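From: Ratree Ruangrit
To: Dolau building list
Date: June 22, 2021
Subject: Re: cups and lids for the July open house

On the cups, Wokatley wrote:

> Do we need to decide on lids now, or can that wait? Tawfik
> has the flat kind in stock and Ellon has the domed kind. The
> price is close enough that I don't care which. Also, does
> anyone want straws this time? Last year we bought a box and
> I think most of it is still in the second floor closet.

Please decide now. Ellon wants the order in by the end of the month and they only sell full cases.

My vote is for the black cups with the domed lids. The flat lids we had last summer leaked at the seam if you didn't press all the way around, and we went through a lot of napkins. The domed ones leave some room on top, so people can carry a full cup down the hall without wearing it.

On straws, I looked in the closet and there are 939 left, going by the count on the inventory sheet. That is plenty. Please don't order more. They are fine for iced coffee -- I would keep them away from the hot drinks table, where people use them as stirrers and then leave them on the counter.

Cup and white rod:
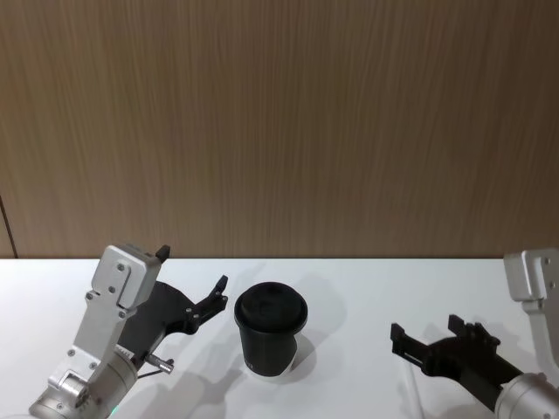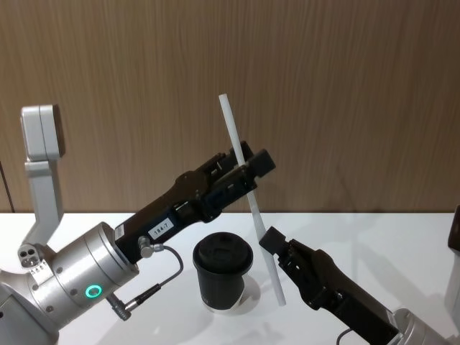 If we go with Ellon, I would get 25 sleeves of cups and the same number of lids. Lids have to match the cup size, so check the code on both lines before you send the form. We got this wrong once and had three sleeves of lids that fit nothing in the building.

I can pick up the order if someone else brings the cart back from the loading dock. Trash bags and sugar are a separate order and I haven't started on that one.

Ratree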